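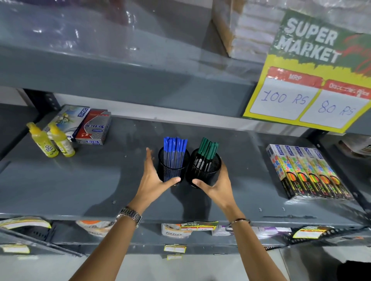
26 February 2021

Ink fade test, week 8. Bench 4, window side.

Pulled the first set of cards this morning. They went up in December, before the break, so the south row has had full winter sun apart from the days the blind was down. Chun-yin says the blind was down for most of the second week while the window people were in. I had that in the log as two days. Changed it, initialed it.

Ballpoint blue on the uncoated card has held up better than I thought it would. Side by side with the dark set from the drawer there is a shift toward gray, but you have to look for it. Same ink on the coated card is worse and looks patchy under the lamp. Could be the ink sat on top and never got into the paper. Could be the cards were handled. Shu-fen wore gloves for her half and I did not for mine, so compare hers first.

Green marker is bad on everything. South row cards 11 to 20 are close to yellow at the thin end of the stroke. The thick end, where the pen stopped, still reads as green. We should have drawn all of them at one speed. Vikas offered to build a sled with a weight on it so the pen drags itself. Told him yes, if it can be done by the end of next week.

Readings: took 100 with the hand meter, five per card. The white tile drifted between the first and the last check, so the afternoon ones need correcting. Chih-ming has the old spreadsheet that does this. The one on the shared drive under Marura is the wrong version, it divides where it should subtract. Please don't use it until he replaces it.

Lamp cabinet: 1,080 hours on the counter when I opened it. The tube at the back flickers for a minute after switching on and then settles. Ordered two. The fan filter was gray with paper dust, washed it and left it on the radiator. Cabinet stays off until it is dry.

Asked Chia-jung whether the archive cares about marker at all. Her answer was that the accession labels from Rurneria are nearly all blue ballpoint, but the box lids are marker, and the lids are what people read when they go looking. So marker stays in. She is sending over three spoiled lids we can cut up.

Odd thing on card 7: a clean pale line straight across, both inks. Lines up with the tape on the glass. Leave the tape where it is for now, it makes a decent control.

To do
- correct afternoon readings
- remount north row, the corners are lifting
- new batch of uncoated card, same weight, write the lot number on the BACK this time
- pencil for the next round? Shu-fen wants it in, I don't mind
- return the hand meter to Chih-ming by Tuesday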